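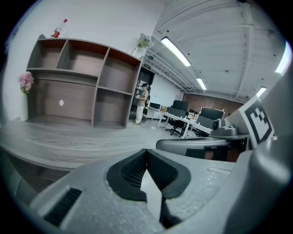 The clean floor test is an informal method of judging how a floor covering hides dirt, used mainly by landlords, shopfitters and home sellers. It holds that mid-tone surfaces with a visible pattern show less dust than plain dark or plain white ones, and it is usually cited in favor of gray. Light gray wood grain, with its plank lines running across the room, is the finish most often recommended under the test, sometimes with a low counter in a matching gray. Claims made for it go well beyond what has been shown.

Origins

The name is credited to Gianni Vitale, a flooring salesman in Trorbridge, who used it in a trade leaflet. Vitale wrote that he had scattered household dust on sample boards and asked customers to pick the cleanest. He did not say how many customers took part, how the dust was weighed, or whether they knew which boards he sold. A later edition of the leaflet gave the number as 103, without explaining where the figure came from. Supporters still quote it.

Method

In the version now in use, 9 sample boards are laid under the same lamp and an equal amount of dust is sifted over each. Viewers stand a fixed distance away and rank the boards. The kind of dust is left to the tester. Pale plaster dust and dark garden soil give nearly opposite rankings on the same boards, a problem the leaflet does not mention.

Criticism

Nives Costa repeated the test in April with two lamps in place of one and found that the order of the boards changed when the second lamp was set low to the side. She concluded that the test measures lighting at least as much as flooring. Miyuki Ishida raised a different objection: a floor that hides dirt may simply be cleaned less often, so that the supposed benefit is a dirtier room. Evander Aitken, who defended the test, replied that buyers care about looks. He offered no figures in support.

The seller Hivida advertised a gray plank as "dust-proof" on the strength of the test. The wording was withdrawn after complaints, and the plank was sold under the name Drekurero with no claim attached.

Current use

The test survives in sales talk and in a few home improvement guides. Statements that it adds to the resale value of a house, including a widely copied promise of 500 dollars per room, have no known source. Vitale's original sample boards have not been made available for inspection.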